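4.2 Installing the Shelf Riser

The Girell riser is intended for indoor use on a level tabletop or counter. Maximum load is 6 kg, spread evenly.

1. Wipe the surface and allow it to dry.
2. Press each leg into its corner socket until it clicks.
3. Fit the side bars between the front and rear feet.
4. Stand the riser upright and check that it does not rock.

Note: Leave 42 mm between the riser and any wall — more if a power outlet is located behind it.

Caution: Do not place candles or other open flames beneath the riser.
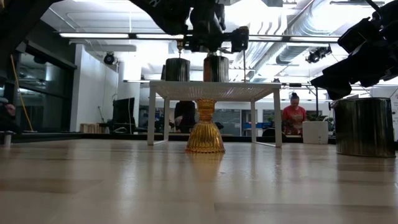

Riser in use, with amber glassware at the front.

5. Place heavier items over the legs first. Retighten the side bars after 500 hours of use.

For replacement feet, contact Rendbridge Customer Service.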